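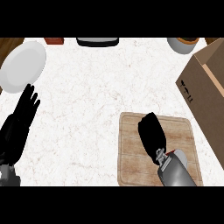

Who owns the things that come up from an old shipwreck?
It depends on whose ship it was, where it sank, and whether the owner ever gave it up, and the court rulings gathered in this set come down on every side of that.

Cemamora Wreck Rulings, README

Welcome, and thank you for stopping by! Cemamora is a small, plain-text collection of 90 court rulings on sunken ships and their cargo. I started it because I kept reading news stories about salvage fights and wanting to see what the judge had really written (the stories hardly ever link to it), and then one folder became a bigger folder, and now it has a README.

What you get

Each ruling is one text file, with a matching line in rulings.csv. The columns are court, year, vessel, flag, claimant, outcome and notes. The notes are mine, so please read them as one reader's opinion and go back to the ruling itself for anything that matters to you.

The files sit in 4 folders:
salvage-awards
finds-and-title
warships
insurers

A few cases could have gone in two places. I put each one where the judge spent the most pages, and I still go back and forth on the ones in insurers.

Known gaps

Seven of the files were scanned from poor copies, and their footnotes are a mess. Rulings from before 40 years ago are thin. Appeals are filed apart from the first ruling, so search by vessel name to find both.

Tools

The Plukby script in the tools folder rebuilds the CSV after you add a file. Run it from the top folder or it will complain about missing paths.

Last updated 2 June 2024. The next batch of warship cases should go in by the end of July.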